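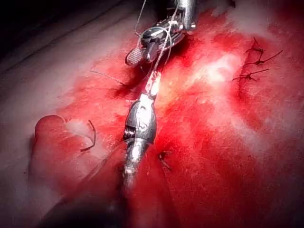
Njoroge Were me soltó, a mitad de la sección 2, que en el Swai por parejas nadie pierde por malas cartas, que se pierde por apostar de más en la primera ronda. Yo no estaba tan segura, así que me puse a contar – 129 partidas, todas a 32 puntos, con la baraja de siempre. Y bueno, algo de razón tenía (¡me costó admitirlo!). Las parejas que abrían con una apuesta alta solían acabar persiguiendo el marcador, aunque llevaran dos triunfos en la mano. Lo que no me cuadra todavía es el papel del compañero que pasa. Bhavana Menon lo llama apoyo silencioso; yo lo dejo como variable aparte y lo retomo en la sección siguiente, con la Figura 2.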